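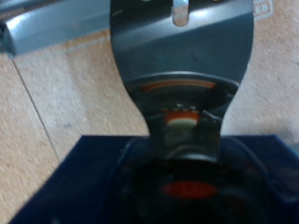
Picking up a car in Gosau

By Denise Treloar
January

I finally got to do the trip I have been going on about since last spring, and oh, I loved it! Four days, one rental car, and more mountain road than I thought my nerves could take. A couple of you asked for the practical side before the scenery, so the car comes first.

We went with a small outfit called Rowbotham that I had never heard of until Amber Greenwood mentioned it in the comments (thank you, Amber!). I booked the smallest thing they had, and when we got to the desk they handed us the keys to a station wagon at the same price. I was a little scared of the size for the first hour – then we loaded the bags, had room left for groceries and boots, and I stopped complaining.

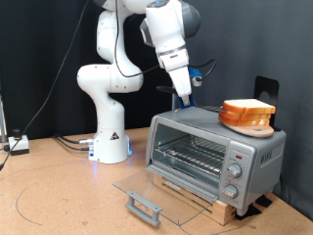
Snow tires were already on it. Chains were in the trunk, and the woman at the desk walked me out to the lot and showed me how they go on. We never needed them, but I slept better.

The deposit was 1,000 euros, held on my credit card. That's a lot to have tied up, so check your limit before you fly. It came back 13 days after we got home. I also took the full coverage, having scraped a door on a parking post once before, and I'd do it again for those narrow hotel garages.

Now the driving! The road up the valley is wide enough and well plowed, and every bend gives you another look at the peaks. Go early. We left at 7 a.m. and had it nearly to ourselves, with the light just coming onto the rock. By eleven the lot near the lake was filling up and people were circling.
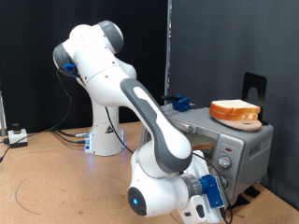 My one gripe is the fuel rule. It has to go back full, and the last station before the drop-off was closed when we came through, so we drove back twenty minutes the way we had come. Fill up the night before.

Would I rent there again? In a heartbeat. I'm already looking at the same week next winter, with a bigger roof box and my sister in the back seat.

Recent posts
Two nights in Meltholm without a plan
The Tikska ferry, with a car and a bike
What I pack for a winter road trip
Manual or automatic? My answer has changed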